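Progress report to the Pryor Fund - voter listening project, Culach district

Dear Hanan,

Thank you again for your patience over the summer, and for the kind note you sent in August. We've had a good stretch, and I'm happy to say the conversations are going deeper than I dared hope when we applied - people on both sides of the school levy fight do want to talk, once they've been given a chair and a cup of coffee. Ashton Kingi and Weidong Hao have now finished 928 doorstep interviews, and we've held 6 of the evening meetings.

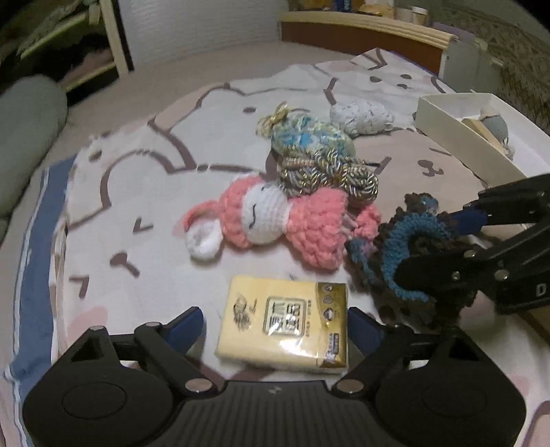 What we keep hearing is that folks who lost the levy vote feel lectured, and folks who won it feel sneered at. Clem Ellery's group in Omadholm wanted to answer with a protest, and we spent two long evenings on whether that would win over a single neighbor. Some of those evenings get emotional, and I now put a pack of tissues, like the pale yellow one with the dark square emblem, on my own shopping list along with the coffee and the name tags.

Still to do are three meetings in Culach and the written summary. We're a little behind on the summary, and I'd be grateful for one more month if you can spare it.

With warm thanks,
Trudy Tautahi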